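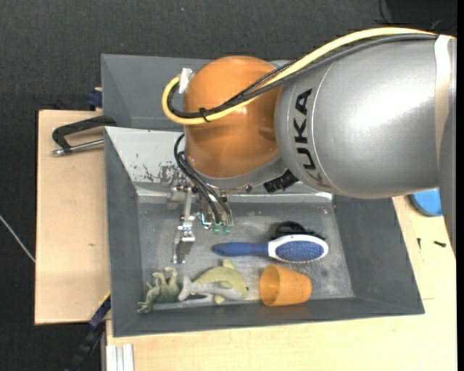 Millside Monthly / August 10, 2019 / Page 54

The Bin by the Back Door

Every house has one. Ours is gray, rectangular, and it eats everything. Household bits, toys, things that belong upstairs and never get there. You drop something in on the way past and swear you'll sort it after supper. You won't.

I spent a week asking readers in Millside how they deal with theirs. Short answer: badly. One family on the Bikgate side of town hadn't reached the bottom since December. Another keeps 4 bins going at once, one per floor and one for the car, and still can't find the scissors.

So, what works? Small loads. A handful of stuff in the bin is a five-minute job, a full one is a Saturday gone. Toys out first, kids will help if it's toys. Then kitchen things, then whatever's left over, wich is mostly batteries and lids.

Don't buy dividers. I did. They went in the bin too.

The Rirkholm swap shed takes toys in decent shape, mornings only. They moved 544 items last summer and would of taken more if people had wiped them down. Hladun, the hardware place, sells plain bins by the stack. Get a straight-sided one, the tapered kind tips when a toddler leans on it.

One more thing. Set a day. Ours is Sunday, before lunch, radio on. Lid stays off the rest of the week so you have to look at it.

Mine's half done. There's a sock in there I don't recognize.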